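Fake plants – cleaning them and keeping them tidy

Been meaning to put this up for ages. Small artificial pots, the sort that sit on a windowsill or desk and go grey without you noticing. Same method every time now.

Get a tray. Any plastic tray with a rim, big enough for 4 small pots with room to get fingers between. Mine all live on one at the Penrose flat, makes the dusting one job instead of a dozen little ones. Lift the lot, wipe under, put it back. Anything that won't fit stands behind and waits its turn.

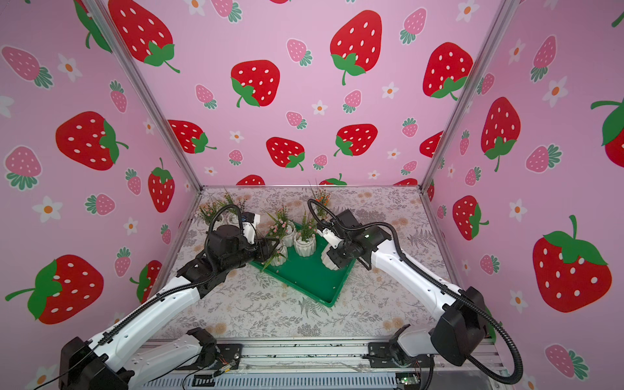

Green tray, small white pots, two more plants waiting at the back.

Dusting first, always dry. Soft paintbrush, top to bottom, hold the stem near the base so it doesnt pull out. Hairdryer on cold for the grassy ones. Never hot – the thin blades curl and they stay curled.

Then damp cloth, drop of washing up liquid, big leaves only. Petals get dabbed, not rubbed. Fabric flowers can bleed, reds worst of all, so try a hidden petal before anything else. Ruined a good pink one in Goltthorpe that way, went the colour of weak tea.

Don't dunk the whole pot. Filling gets soggy, takes days to dry and smells. If the filling is loose bits, tip it into a bowl first and put it back after with a teaspoon. Sheet of newspaper underneath or you'll be finding it till November.

Faceted and pleated pots hold dust in the creases. Old toothbrush, barely wet. Same brush does the tray if it's got a raised pattern on the bottom, go along the lines one way then the other.
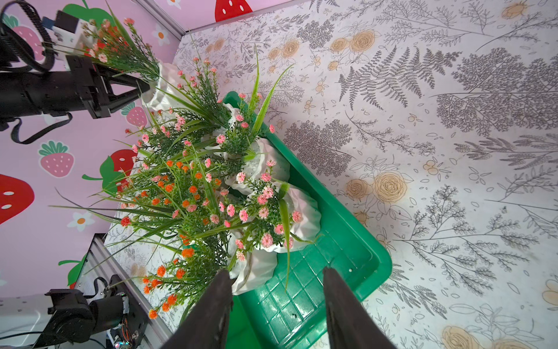 Pinks and oranges together, white pots, patterned tray floor.

Arranging. Tall spiky one in the middle, bushy stuff round it, trailing bits to the outside. Turn each pot untill the best side faces the room. If two plants tangle, seperate from the bottom up, pulling from the top just strips the leaves.

Wobbly pot? Blob of putty underneath. Wollemo do a decent one but any brand is fine.

Cover the table before you start. A wipe-clean cloth with a busy print is best, doesn't show every speck while you're working. Plain white shows everything and you'll keep stopping to wipe.

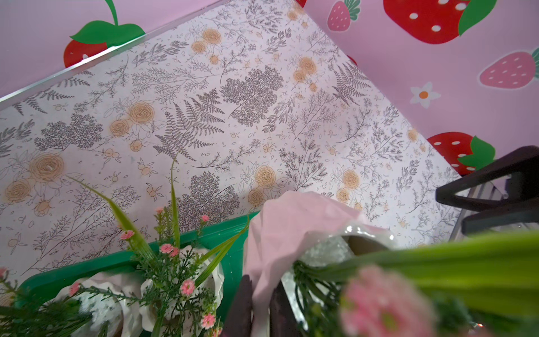
Wrapping, if they're going as presents. Tissue first, loosely, then the coloured paper. Cut it wider than you think. Gather at the pot and not at the stems, ribbon round twice, knot at the back. 8 inches of spare ribbon is plenty for a bow.

Storing – upright in a box, cardboard strips between pots, lid on. Not the loft if it gets hot up there. Bin bags squash them flat, done that once.

More on silk flowers on the Tiltgate page when I get round to it.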